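Greifer auf Raten? Unser Budget fürs nächste Jahr

So, der Antrag ist raus! Seit Oktober rechne ich an der neuen Ausstattung herum, und gestern hat Iida Sjöberg endlich ihr Okay gegeben - mit einer Kürzung, klar. Bevor irgendwas bestellt wird, läuft erst mal alles in der Simulation.
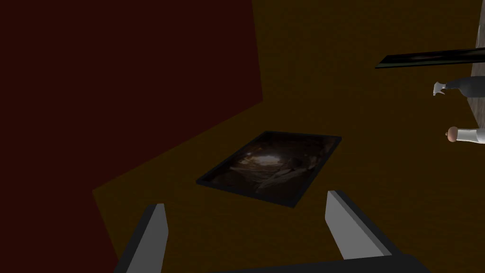 Lesezeit: 1 Minute

Ein gerahmtes Bild flach auf dem Untergrund, davor der offene Greifer: Genau an so flachen Sachen entscheidet sich für mich, welche Finger wir kaufen. Kauppinen will 148 Euro pro Satz, Multbridge liegt drunter, liefert aber erst in 17 Wochen (!). Für Finger und Ersatzteile habe ich 2.000 Euro eingeplant, und die Rechenzeit kommt noch obendrauf. Die hatte ich letztes Jahr glatt vergessen. 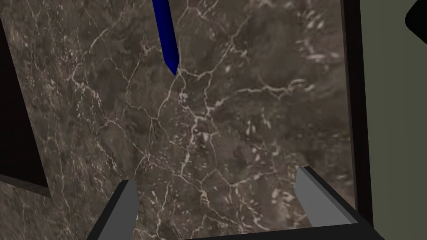
Malcolm Penrose meint ja, wir sollten gleich den zweiten Arm mit beantragen. Würde ich gern, aber dann ist die Wartung nicht mehr drin, und ohne Wartungsvertrag mache ich das nicht noch mal mit. Also erst die Finger, dann sehen wir weiter. Das Angebot von Corngate steht noch aus, ich frage morgen nach.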